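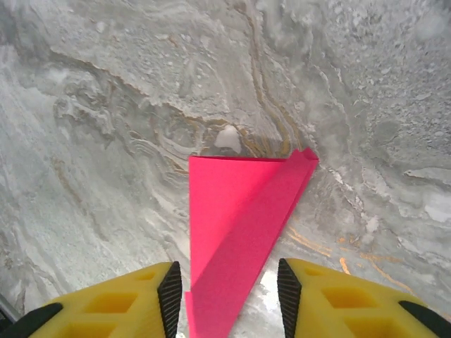 6. Picking Up Folded Paper

Print this page | E-mail this page

June 19, 2021
By the Remthorpe Shared Workshop, Prumov build notes

If you have followed sections 1 through 5, your Prumov gripper opens, closes, and has stopped trying to bite its own cable. You may now let it near paper.

Paper is a miserable thing to pick up. It weighs nothing, it slides, and it changes shape the moment you press on it. We put it ahead of the wooden blocks in this guide on purpose. The blocks let you get away with a badly aligned gripper for weeks.

Before you start

You need:

- the gripper, mounted and homed (section 3)
- the wrist camera, focused and showing a live view (section 4)
- Vondport running on the bench computer, with the gripper profile loaded
- one sheet of strongly colored paper
- a smooth, hard surface that stays where you put it
- a soft pencil and some masking tape

Hot pink paper on pale gray marble works well, and if the yellow fingers show up against both, you can tell at a glance what is finger, what is paper, and what is table. White paper on marble was our first choice. We do not discuss it.

Note: patterned stone can confuse the edge finder. Gold or tan veins are the usual culprits. See "The camera has found a piece of paper that isn't there" below.

6.1 Fold the paper

1. Fold the sheet into a long, narrow triangle. It does not have to be handsome.

2. Press the main crease flat with the back of a spoon. Leave the flap along one side alone. It should have a slight lift at the tip.

3. Lay the triangle on the surface with the narrow end toward the gripper and the wide end away from it.

4. Turn it until the long straight edge runs up and down in the camera view.

The raised corner is deliberate. A perfectly flat sheet gives the pads nothing to take hold of, and you will spend the afternoon watching two expensive fingers polish a countertop. If your corner has gone flat, pinch it up again between tries. It will go flat again.

Caution: do not tape the paper down "just for the first test." The gripper will close, the arm will lift, the tape will hold, and the weakest part of the assembly will be revealed to you.

6.2 Check the fingers

1. With the power off, look along each black grip pad from the side. The diagonal ridges should run the same way on both pads, mirrored across the gap. If one pad is upside down, peel it off and turn it over now.

2. Wipe both pads with a barely damp cloth and let them dry. Flour, sawdust and sandwich are the common contaminants at Remthorpe.

3. Check the recessed pockets on the fingers for crumbs of anything. A toothpick will do. The pockets save weight, according to the designer, and they collect debris, according to everybody who uses the bench.

4. Power on. Open the gripper fully and look at the camera view. The two finger tips should sit low in the picture, level with each other, one on each side. If one is visibly higher, go back to 3.4 and reseat the linkage.

5. Close the gripper on nothing at all. The pads should meet along their length. If they meet only at the tips, your fingers are splayed, and paper will squirt out of the back like a watermelon seed.

6.3 Set the gap

Vondport measures the opening in steps from fully closed. We did not choose this. The Tănase driver board counts in steps, and Vondport passes the number straight through without a word of comfort.

1. Open the GRIP tab.

2. Set OPEN to 200. On our build this is as wide as the fingers go before the left one touches the cable clip.

3. Set APPROACH to 174.

4. Set HOLD to 36. Paper needs far less squeeze than you would think, and a setting of zero will fold your paper into something new.

5. Save the profile under a name that is not "test." The shared computer already has a great many of those, and they all do different things.

Note: these values came off our gripper in May and are a place to begin. If your pads are thicker than ours, raise HOLD until the pads just pinch a single sheet without creasing it.

6.4 Line up over the paper

1. Raise the arm to the safe height you set in 5.2.

2. Jog sideways until the narrow end of the triangle lies in the gap, with a pad on either side. You want a strip of bare surface showing between paper and pad. A glossy surface may throw a bright line beside the paper edge. Do not mistake it for the edge.

3. Lower the arm slowly, in the smallest jog size, until the fingers are just above the surface. Stop there.

4. Slide your spare sheet of ordinary paper under each finger. It should pass under both with the same slight drag. If it sticks under one side and sails under the other, the wrist is tilted. Loosen the two wrist screws, level it, tighten them, and find that it has moved while you were tightening them. Repeat until it doesn't, or until it bothers you less.

5. Press SET FLOOR. Vondport writes this height into the profile and will refuse to go lower.

Caution: SET FLOOR belongs to one surface only. If you move from the marble to the workbench and forget, the gripper will either stop short and grasp the air with great confidence, or arrive at the bench early and hard. The second is louder.

Caution: keep your hands out of the gap while the status light is green. The fingers are not strong enough to do real harm. They are strong enough to make you say something in a shared workshop.

6.5 The first pick

1. Place one hand near the stop button. Leave it there for the rest of this section.

2. Press APPROACH. The fingers move in to the approach setting and wait.

3. Look at the live view again. The paper should still be centered. If it has shifted, something pushed it, and the something was a pad. Open up, nudge the paper back, and raise APPROACH by a few steps.

4. Press CLOSE. The fingers come in to the hold setting.

5. Wait for the motor to go quiet.

6. Press LIFT SHORT. The arm rises a little and stops.

7. Look at the paper from the side, with your own eyes. The live view is poor at telling held paper from paper lying directly underneath, and it has made fools of better people than us.

8. If the paper is up, press LIFT. If it is not, press OPEN and see 6.6.

Once you have a clean pick, do it again without changing anything. Then do it again after a cup of coffee. Room temperature and humidity both matter to paper, and a profile that works only at the moment of triumph is of limited use. Our best unbroken run is 103 picks. It ended when someone opened the loading door on a windy afternoon and the paper left under its own power.

6.6 When it goes wrong

The fingers close and the paper stays put.
The pads are riding above the paper. Redo 6.4 from step 3. If the height is right, pinch the raised corner up a little and try picking from that end, with the triangle turned around.

The paper slides forward out of the pads.
Splayed fingers, or dusty pads. Check 6.2, steps 2 and 5. If both are fine, you are gripping too near the narrow point. Move in along the paper.

The paper comes up and swings.
Normal. It is paper. Slow the lift speed if it bothers you.

The paper comes up with a new crease.
Raise HOLD. Flatten the old crease before the next try or start with a fresh sheet, as the paper will now bend there every time regardless of what you do to the settings.

One pad touches first and pushes the paper over.
The gripper is off center. Jog toward the side that touched. If you have jogged the correct way and it is worse, your view is mirrored. The setting is under CAMERA, and we have left it alone on the shared machine so that everyone is wrong in the same direction.

The camera has found a piece of paper that isn't there.
On veined stone the edge finder sometimes draws its box around a patch of swirls or a pale blotch and announces it with total certainty. Go to CAMERA, then COLOR, click on the paper in the live view, and turn on MATCH COLOR ONLY. Orange and gold veins may still creep in beside pink if the tolerance is set wide, so bring it down until the box hugs the paper.

The live view is sharp on the paper and soft toward one corner.
Leave it. Refocusing for the far corner loses you the part near the fingers, and the part near the fingers is where the trouble happens.

6.7 Putting it away

1. Open the gripper fully before powering down. Pads left pressed together overnight take a set.

2. Wipe the surface. Remove any pencil marks you made.

3. Clear the floor height with RESET FLOOR. The next person will be working on a different surface and will not have read 6.4.

4. Put the folded paper in the tray marked PAPER. Please do not unfold it and write your shopping list on it. We have lost good test pieces that way.

Section 7 covers wooden blocks, which after this will feel like a vacation.

Related pages
Leveling the wrist without swearing
Replacing the grip pads
Tănase driver board: what the blinking means
Vondport profiles: saving, loading, finding the one you saved
Section 5: Safe height and the stop button
Section 7: Wooden blocks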